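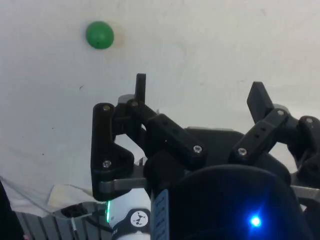 I have been on a green kick all fall, and it started with one little ball! I was putting together a table of simple shapes for the kids' corner at the Odunville craft fair (spheres, cones, a couple of wobbly cubes I painted myself) and I kept going back and forth on what color should come first. Then I saw that smooth, bright green against plain white, creases and all, and I was sold. It's such a full, saturated color, and with just a soft little shadow beside it you get the whole lesson on roundness for free.

So now everything is getting a white background. I did try ironing my old sheet and gave up after 6 minutes, and you know what? I like the wrinkles! They give your eye something quiet to rest on while the color does the shouting. I've cut 250 cards so far for the matching game, and the green ones are the best of the bunch by a mile.

The paint is from Flillari, a tiny shop two streets over from my place, and I went through a whole jar on the cones alone. Next up is orange, which I'm a bit nervous about, because my last orange dried closer to brick. If you have a favorite, tell me in the comments! I want to get a test coat down before the November fair, and I still have all the blue cubes to sand.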